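Two arms, one bench, no budget

Holroyd is a shared workshop up a flight of concrete stairs behind a tyre place. Smells of solder and toast. Rent is split between whoever turned up that month, and Percy Sánchez has had the corner by the radiator for most of two years now. He's building a pair of robot arms that can clear a table. Not a factory table, a kitchen one.

"I wanted something to tidy up after my dad," he says. "He's got bad hands." Then he's off again, looking for a hex key.

The arms came second-hand. The control software he wrote himself, calls it Fanero, and rewrote in August after the first version kept losing track of which arm was which. Total spend so far: £1,666, plus biscuits. 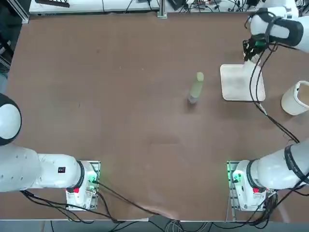 The bench at Holroyd, both arms powered up.
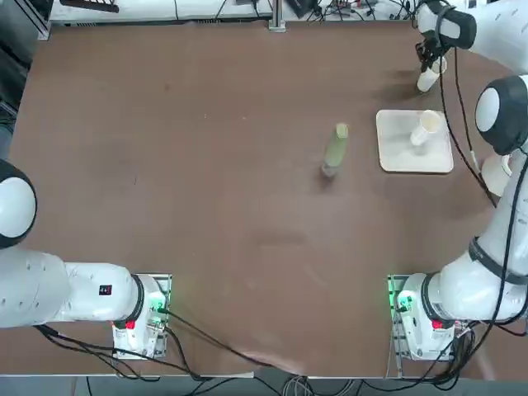

Clearing up is harder than it sounds. A robot has to know where a thing is, which way up it is and how hard it can be squeezed, and Percy has spent more evenings on that last one than on all the rest put together. Too soft and it slips. Too hard and, well, a paper cup doesn't spring back. Upright is the friendly case, one finger either side and lift, and a cup tipped over on the tray is where the swearing starts, as the open mouth can be pointing anywhere. He keeps a notebook of grips. 153 entries, most crossed out.

Dirk Harms does the wiring. Used to fit burglar alarms, and has veiws on cable ties. He and Percy argue about whether to route everything under the board; Dirk says yes, Percy says he'd only have to pull it all out agian. So far Percy is winning.

The best run was 36 items without a hand laid on anything. Took most of an evening. Next job is a softer fingertip, cast in silicone from a mould Dirk made out of an old Previx lunchbox, and after that cutlery, which they're both dreading.

Would he sell one? Percy pulls a face. There's been an email from a firm called Grarkix, not answered yet. He's got six fingertips to cast first and the kettle's on.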